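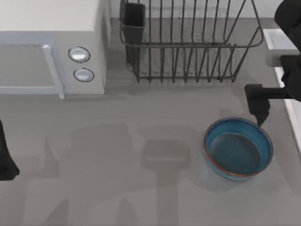
WORNMONT ATHLETIC SIGNS TWO-SEASON SHIRT AND STAND AGREEMENT WITH WOMERO

FOR IMMEDIATE RELEASE — 17th January

Wornmont Athletic Football Club has agreed a 2-season partnership with Womero, the kitchen and homeware retailer, covering the front of the first-team shirt and the naming of the south stand at Sostik Park. The agreement starts with the next home league fixture and applies to the men's, women's and under-18 sides on the same terms.

The Womero name will appear on the home and away shirts. The third shirt stays without a sponsor for the rest of this season, as the current stock has already been printed and sold. Supporters who bought a home shirt before the announcement can have the new mark added at the club shop at no charge until the end of April. Shirts must be clean and should be handed in with the original receipt or a season ticket number.

South stand

The south stand will be known as the Womero Stand. Signs on the outer wall and above the turnstiles will be changed in stages, and the old lettering will stay up on the car park side until the new panels have been delivered. Seat numbers, row letters and gate numbers do not change. Tickets already printed with the words "South Stand" remain valid for the seat shown.

As part of the agreement, 230 seats in the lower rows will be replaced. These are the seats nearest the corner flag on the river side, which have been closed on and off since the drainage work last year. Season ticket holders in the affected rows will be moved to the same row on the other side of the aisle while the work is done, and the ticket office will write to each of them with a temporary seat number. Anyone who would prefer to sit in another part of the ground should contact the ticket office before the work begins.

A further 300 seats in the family section will be offered at a reduced price for the remaining home league matches. The offer covers one adult with up to two children under 12. It does not apply to cup ties, where prices are set jointly with the visiting club.

Sostik Park, press office, page 2 of 3

Training and youth football

Part of the money from the agreement will go to the youth section. The club currently rents evening time on the artificial pitch at Qiu Lane, and the under-14 and under-16 sides have had to share one half of it through the winter. From the first week of April, both sides will have the full pitch on their own evenings, and the goalkeeping group will move to the grass area behind the clubhouse when the ground is firm enough.

The women's first team will train at Sostik Park on two evenings a week, up from one. Their remaining home matches will be played on the main pitch unless the men's side has a rearranged fixture on the same date. The club will post any changes of venue on its website by noon on the day before the match.

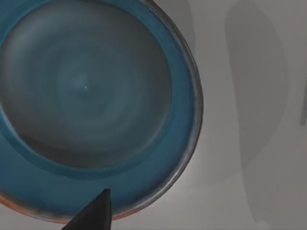
There are no plans to change the team colors. Both shirts keep the present design apart from the new lettering, which will be white on the home shirt and navy on the away shirt. The club badge stays on the left side of the chest. Next season's shirts are still being designed and will be shown to supporters over the summer.

A spokesperson for Wornmont Athletic said: "We have been without a main shirt sponsor since the start of the season, and we turned down one offer because the terms did not include the women's side. Womero agreed to that at the first meeting. The money is useful, but the seats in the lower rows were the thing our supporters kept writing to us about, and we wanted them dealt with in the same agreement."

A spokesperson for Womero said: "Many of the people who work in our Wornmont store are at the ground every other week, and it made sense to put our name to the club they already support. We are looking forward to the rest of the season."

The team

The first match with the new shirts will be the home league game against Harrow Vale. Wornmont are unbeaten in their last four home matches but have drawn three of them, and sit just below the promotion places. Two midfielders are expected to return to full training this week after hamstring injuries. The first-choice left back is suspended.
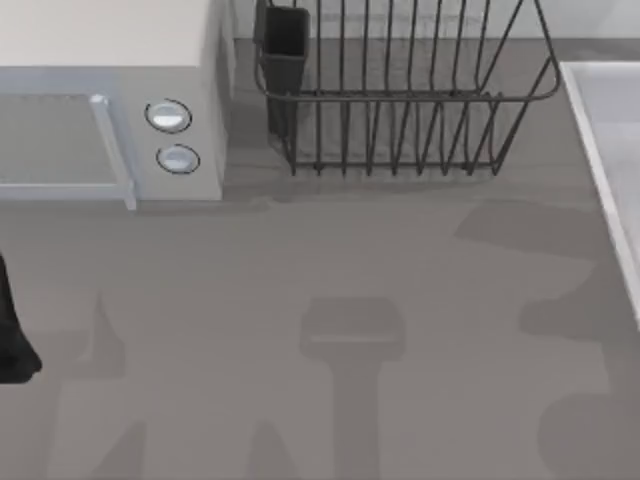

The average home league attendance so far this season is over 401 higher than it was at the same stage last year, and the club has asked supporters to arrive early for the Harrow Vale match. Turnstiles will open 90 minutes before kickoff. The north turnstile will be for season ticket holders only, and cash will be taken at the west gate. The footbridge from the station is open again, although the steps on the town side are still narrow because of the scaffolding.

Parking at Sostik Park is limited to permit holders on match days. The field opposite the clubhouse will be used for extra parking if the weather allows. Blue badge spaces can be booked through the ticket office up to the day before the match.

Notes for editors

Wornmont Athletic Football Club plays its home matches at Sostik Park. The club runs men's, women's and youth teams.

Womero sells kitchen and homeware goods in stores and online.

The financial terms of the agreement are not being made public.

Requests for press passes for the Harrow Vale match should reach the press office at least two days before kickoff. Photographers need a bib, which can be collected from the main reception on arrival — please bring identification. Seats in the press box are limited and will be given out in the order that requests are received.

ENDS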